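Print this page | E-mail this page

The Big Brown Table: Photos From Our Button-Sorting Weekend

4 May 2025

Hello again! I promised everyone who came along that I'd get the pictures up before the weekend was over, and it's Sunday night and my tea has gone cold, so I'm just about keeping my word. For those who missed it, we finally got the Pralholm buttons out of their sacks. They came to us last August when the old Frimpong shirt shop closed, and they've been sitting under the stairs ever since (I have banged my shin on them more times than I want to admit).

The idea was simple. Get everything onto a table, pull out the colored ones, and set aside anything good enough for the quilting group. We didn't finish. We got through one sack and part of another, which I'm very happy with, and we're going again in a couple of weeks if you fancy it.

I had big plans to take pictures all day long and then got so wrapped up in the buttons that I forgot. So this is a small gallery with a lot of chatter around it. Sorry if you came for portraits! Everybody says they look awful under those lights anyway.

A few notes first, while I remember them.

Usa Sangkhawat brought the sieves. If you've ever tried to separate shirt buttons from coat buttons by hand you'll know why I nearly hugged her. The small ones drop straight through and you're left with the nice chunky ones on top. She got hers from Bokau years ago and they don't sell that size any more, so please don't all write and ask me for a link.

The reds were the surprise of the weekend. I'd expected navy and white and more white, and then Miłosz Nowicki tipped out a paper bag from the bottom of the sack and it was nothing but reds, oranges and one very odd mustard. Antonina wants the mustard for a cardigan. She can have it.

We also learned that a dull surface is much kinder on the eyes than a shiny one. On my kitchen counter the clear buttons just vanish, and I end up patting around for them like I've lost a contact lens. On the big table I could work for an hour without squinting.

Oh, and labels! I'd bought a packet of those Ditico sticky ones, and they peel off glass jars if you so much as breathe on them. Masking tape and a marker next time.

Right, pictures. 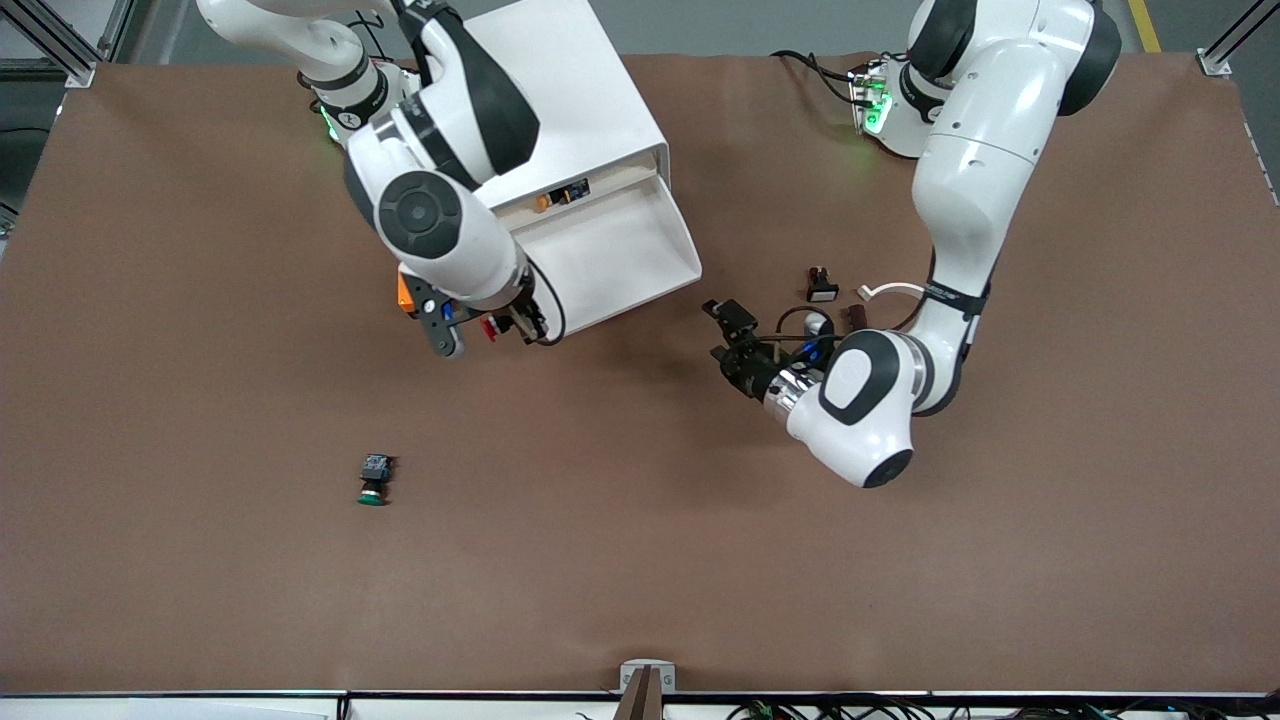
The big table from overhead, with one little red piece over at the gripper on the left and the white box just behind it.

I love that reddish brown. It has a matte finish, and red bits and pieces look so cheerful against it. I'd paint my sewing room that color if I thought I could get away with it at home.

If you took any pictures yourself, send them over and I'll add them to the page. I know Impi was snapping away during the coffee break, because she made me hold a cookie and smile.

For next time, please bring a jar with a lid that really closes. We had one spill, and I found a button in my shoe when I got home. Soup at lunch as usual, and I'll make the lentil one again seeing as the pot came back empty.

Comments (3)

Impi Kallio wrote:
I have the cookie picture and I'm keeping it until your birthday. Count me in for the next one! Do you still need jars? I've got a whole shelf of them from when I was making jam.

Etornam Issahaku wrote:
Lovely to see this. My grandmother kept her buttons in a biscuit tin and we were allowed to play with them if we were sick in bed. Are the coat buttons spoken for? I need four matching brown ones, two holes or four, I'm not fussy.

Antonina Polishchuk wrote:
The mustard ones are already on the cardigan and they look great. Etornam, check with Usa, she took home the bag with the browns in it.

Print this page | E-mail this page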